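I put cardboard on my kitchen work table in June, and I have stopped apologizing for it. My argument is simple: most of us protect our tables with the wrong thing.

The usual choice is a cloth or a vinyl mat. I owned a Tikik mat that cost 48 dollars. It curled at the corners, held the smell of onions, and had to be scrubbed like a dish. A flat sheet cut from a shipping box costs nothing. Mine came around a Heiskanen shelf, and I got two table covers out of it.

People object that cardboard looks cheap. It does. It also stays put under a bowl, takes a spill without sending it to the floor, and goes out with the recycling when it's done. I'd rather look at a creased pale tan sheet for a few weeks than sand a ring out of a tabletop — I have done that once, with 20 minutes of work turning into an afternoon.

I would not serve dinner guests on it, and I would not set a hot pan on it. For a jar, a bowl and a saucer, it is enough.

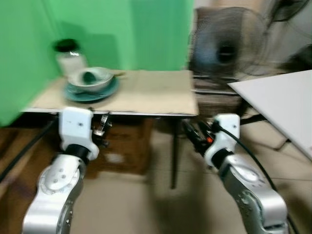 Does the cardboard need to be taped down? A sheet cut a little larger than the table usually lies flat by its own weight, and tape leaves a residue that is harder to remove than most spills.

My table has four good years left in it, maybe more. The next sheet is already behind the door, folded once, with the Anemier label still on it.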